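House rules for hand-held gripper work, second revision

The first version of these rules was written in March and ran to 20 pages. Few people read it to the end. At the request of Mimoza Hodžić, who has charge of the bench at Onddale, I have reduced it to the points that affect the quality of a recording, and I set them out on this blog for colleagues at Inport and elsewhere who have asked for them.

Pads are to be inspected before each session and again after every 86 recordings. Worn corners are permitted. A pad that has lifted from its block is not, and must be replaced before work continues. Dust should be removed with a dry cloth.

Marker plates must face upwards and remain clear of sleeves, straps and cables. Where a plate has been hidden for any length of time, the recording is to be marked as doubtful and kept apart – it should not be deleted. 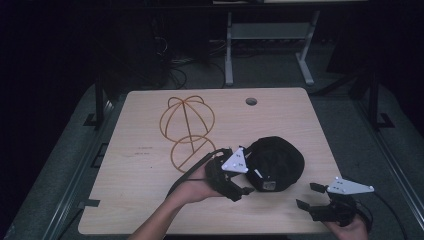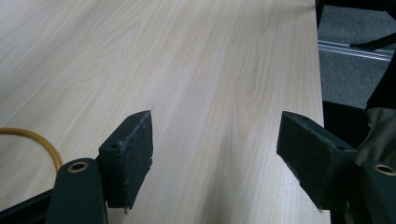

Cap and wire hat form on the table (first picture); the gripper fingers with their padded faces (second picture).

Soft goods require further care. A cap should be taken lightly at its edge, and the operator should let the fingers open fully before withdrawing the hand. Eustaquio Cárdenas has proposed a limit of 275 recordings per operator per day. I support this, although the Cistano group works to 500 and reports no difficulty.

Cables are to be laid to the outer side of each gripper. The rule on chair height has been withdrawn. Comments on the present text may be sent to me or to Mimoza Hodžić before the next revision.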